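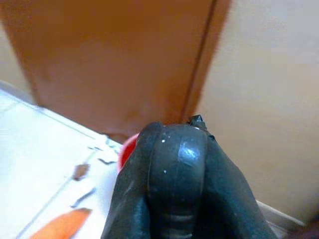 December 2023

Kennel blood bank, storage checks. Entry mostly for Kiran, who takes over the fridge log while I'm on leave.

Went through the packed red cell units from the Nautiyal drive this morning. All dogs on the donor list were over 25 kg with a signed owner form, except one form with no signature on page two. Put that unit on the hold shelf and emailed the practice. It stays there until the form comes back, even if someone rings up wanting it.

Fridge B alarm went off again overnight. The log shows the door side reading high for 5 minutes and then back in range. Moved the probe to the middle shelf, clipped it to the wire and left the old Tonora logger beside it so we can compare the two. If they disagree again I'd trust the Tonora. The other one has never been right since it was dropped.

Haemolysis checks: 125 segments spun and read so far. Three looked pink against the card. Repeated those and two came up clear, so I think I mixed the tubes too hard the first time. The third was still pink and the unit has been discarded, sheet signed by me and Juniper Pettigrew.

Unit 386 has a smudged label. The donor number can be read but the collection date can't. Checked it against the paper book and wrote out a new label, old one stuck in the back of the book. We need a better pen for the cold room - the Himent ones run as soon as the bag sweats.

Typing cards are low. Juniper has asked for a price on 1,000 from Lovow but they won't hold it past March, so the order has to go in before then. In the meantime please don't use cards for repeat donors who already have two matching results on file.

Had a call from a rescue asking if we would take retired greyhounds as regular donors. Told them yes in principle, but each dog needs a named owner or foster home, a vet check and at least eight weeks between donations. They were fine with that. Forms posted.

Still to do:
Plasma freezer needs defrosting, bottom drawer won't shut.
Chase the hold unit form.
Compare both loggers after a full week.
Bin the out of date citrate bags in the corridor cupboard - Kiran has the key.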